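Ivmont mattress pad, double – review after a few months

Quick one because I keep getting asked. Bought the Ivmont pad in March, paid £132 for the double, which stung a bit. Have been sleeping on it since and folding the washing on it too, more of that further down. Short version: keep it, would buy again, the clips are annoying.

Why I wanted one. Old mattress, perfectly fine underneath, but the top had gone scratchy and I could feel the buttons. Didn't want foam. Had a foam topper before (Nazarenko, thick one) and it was like sleeping in a warm bath. Gave it to my cousin, who loves it, so each to their own. This is a padded thing, not a topper, so if your mattress is properly knackered it won't save you. It takes the edge off. That's all it claims to do, to be fair to them.

Delivery. Came squashed flat in a bag, took most of an evening to puff up. Instructions say to leave it 10 hours, I left it two and then went to bed on it. Seemed OK. There was a smell the first night, sort of new-raincoat, gone by the second.

Fit. Mine is a standard double and it sits right out to the sides with nothing spare. If you've got a headboard that tips back a bit, push the pad hard up against it before you put the sheet on or you get a gap that eats your pillow. Measure first. The sizes on the packet are in centimetres only and the small print on theirs is tiny. I got it right by luck.

Comfort. Good. Soft on top without that sinking thing. I sleep on my side and my shoulder has stopped complaining. Zoila Guzmán, who I share the flat with, borrowed my bed when she had her bad back and said it was a bit too soft for her, so if you like it firm maybe try one in a shop. Warmth is medium. Fine up to now, ask me again in a heatwave.

Washing. The label says machine washable, 40, gentle. It goes in our drum but only just, you have to feed it in like a duvet and there's no room for anything else. Came out heavy. Drying took for ever – two days over the bannister, turning it when I remembered. It did go a bit lumpy in one corner, shook it about and the lump went. Second wash was better, I did an extra spin. Don't tumble it, the packet is very firm on that and I didn't fancy testing it at that price.

Creases. This is the thing the reviews don't mention. The surface wrinkles, and it stays wrinkled. Doesn't bother me under a sheet, I can't feel it. But if you use the bare pad for anything, you'll be smoothing it with your forearm every few minutes. Steam iron held just over the top helps for a day or so and then it's back.

Clips. You get a bag of them for holding the pad, or a sheet over the pad, along the edges. They grip well enough. The spring is stiff and I bent a nail back on the first one. Karthik Biswas told me to slide them on from the corner and work along, and he was right, much easier. Lost one already, suspect the hoover. Ivmont do sell spares but you have to buy the whole bag again plus postage, which is daft. I emailed to ask for a single one and got a polite reply with a link to the whole bag.

Compared with others. I looked at the Skesura, cheaper, thinner, and the elastic corner straps on those go slack (had one on the spare bed, went in the charity pile). The Cular was lovely in the shop but they wanted £352 and no. The Ivmont sits in the middle and for once the middle was the right choice.

The other use. A made-up bed with no duvet on is the best folding surface there is, loads better than a table, the clothes don't skid off. I do all my T-shirts on the bare pad now. Soft cotton sort of stays where you put it, you can pull a sleeve straight and it doesn't spring back. 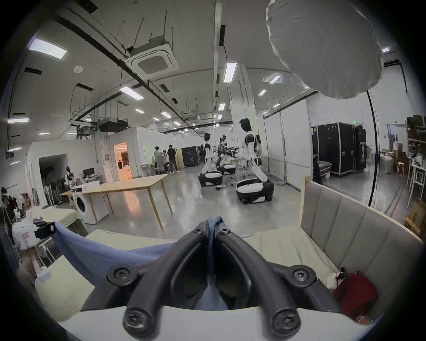
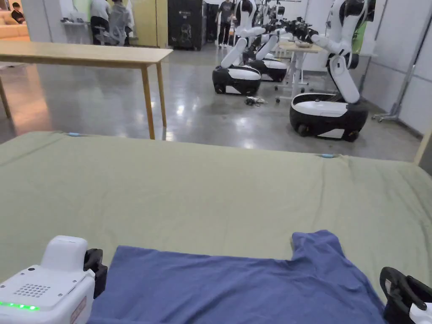
Padding does make folding slower at one point, which is when you want a crisp edge. Nothing to press against, so the fold goes in a bit round and you have to pat it. With a T-shirt I get everything flat first, sleeves out, and if the cloth is bunched up near one sleeve like the blue shirt in the second picture then sort that before you fold or it ends up as a hard knot in the middle of the pile. Same picture has two of the light-blue clips on the far edge of the pad. I'd leave them on the far side for folding, they catch on knitwear if they're near you. Jeans are no good on it, too heavy, they drag the pad about. Do those on a table.

Marks so far. One tea stain, small, came out with cold water and a bit of washing up liquid. Stitching is all still in place. A tiny bit of bobbling down the side I sleep on, have picked it off twice and it has not come back so far.

Would I change anything. Softer springs in the clips. Sell them singly. Put the sizes in inches as well for my mum's sake. Maybe a strap in each corner for people who toss and turn, mine shifts towards the foot by the end of the week and I have to haul it back up when I change the sheets.

They give you 100 nights to send it back. I'm well past that now and didnt think about it once. Four stars, it would be five with better clips. If anyone has the king size let me know whether it fits in a normal washing machine, my sister is after one and I realy don't think it will.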